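Skormont Makers Board > Student Projects > Two-gripper tidy task, our club's attempt

kohei_m
July 21, 2019
Hello all. I am Kohei Mizuno, second year, from the robotics club. Our project for the November showcase is tidying a small table with two hand-held grippers. A student does the task by hand, we record it, and later the arm must learn from the recordings. Our goal is 300 good recordings and we have 200. The things on the table are ordinary: a calculator, a purple cloth, small potted plants.

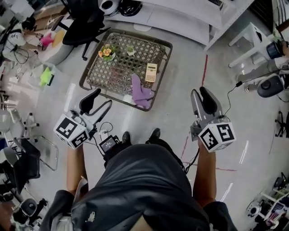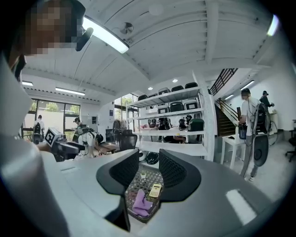
My question is about the cloth. Should we always start with it crumpled in the same way, or change it every time? My teammate Shinji Higuchi wants it the same. I am not so sure.

flato_fan
Change it every time. Last year at Lostby we folded ours neatly for each try, and the arm could do nothing with any other shape.

s_higuchi
Teammate here. I did not say the same forever! I said the same for the first recordings, so we can find mistakes in our method. If everything changes, how do we know what is wrong?

casado_lab
I agree with Shinji for the first 12 or so. After that I would move the calculator too, not only the cloth. Also check that the marker cubes on the grippers are tight. One of ours turned a little and we had to throw out a whole afternoon.

flato_fan
Sorry, I still disagree. Finding mistakes is what a practice day is for. I would not mix those tries with the real ones.

kohei_m
Thank you, this is helpful. We will keep 2 folders, one for practice and one for real. Casado, how did you fasten your cubes? Glue or screws?

casado_lab
Screws. We tried glue first and I don't recommend it.

s_higuchi
OK, I can accept the folders. But I choose the names of them.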